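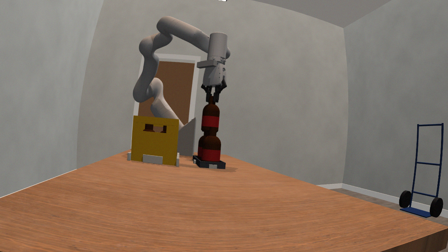

How I clean old bottles for homemade vanilla

14 shares | 2 comments

I make a big batch of vanilla extract every May, so I'm always hunting for glass to put it in. Empty beer and soda bottles are great for this, once you get the labels and the gunk off!

Fill the sink with hot tap water and a good squirt of dish soap, then push the bottles under until they stop burping. Leave them 15 minutes. Most paper labels slide right off after that (the shiny plastic ones don't, so peel those dry first).

For leftover glue, mix equal parts baking soda and cooking oil, smear it on and go do something else for a while. Then scrub – an old dish sponge is fine.

Crusty bottom? Drop in a spoonful of uncooked rice, add warm water, cover the top with your thumb and shake like mad. Rinse 2 times, or more if you still smell beer.

I dry mine upside down overnight and only fill them once there's no fog left inside. My last batch filled 41 and my kitchen smelled amazing.

Related
Paper tags that survive the fridge
Vanilla sugar from used beans
Getting wax out of jars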